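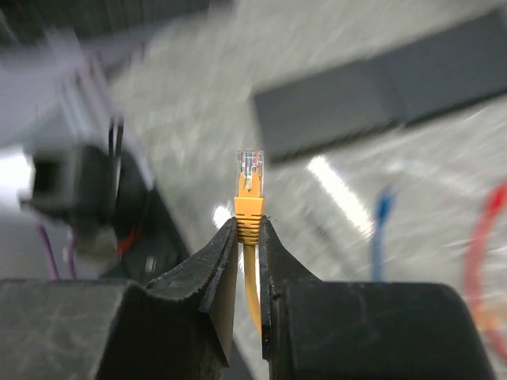
Pre-publish check – Grurna podcast, season 2, the Bellis estate episode

Filled in by Najwa, notes from Konrad Czarnecka where marked. Goes back to Güven before lock.

1. Every allegation has a source on file
Partly. Court filings fine. The "yacht guest list" is still one blog quoting another blog. Cut or find the original.

2. Living people named
Wichai Wiriya named twice in part one, never charged with anything. Script has to say so the first time, not at the end. Konrad: agree, and lose the music sting right after his name.

3. Right of reply
Letter to Filirden's lawyers sent in August. No answer logged. Send again, keep the reciept.

4. Cause of death wording
FAIL. Host says "murdered" at the top of the episode. Coroner left it open. Use "died" or "found dead". Re-record.

5. Theory marked as theory
OK in the middle section. Not ok in the teaser, where the offshore stuff is told as flat fact.

6. Victims
No names without written consent. One first name slips through in the phone call – bleep it. Check the transcript too, last time we fixed the audio and left the transcript up.

7. Documents shown on the episode page
Home addresses blacked out. Page 2 of the deed still readable if you copy and paste the text. Flatten it.

8. Raw interviews
Kept 365 days, two copies. Second copy missing for Vilém Jurčo's interview. Who has it??

9. Threats or odd messages since the trailer
One email, forwarded to Güven. Dont reply to it.

10. Corrections line in the show notes
Missing. Paste from the Lekeo episode.

Result: hold. Items 4, 6 and 8 first, then I'll look at it again.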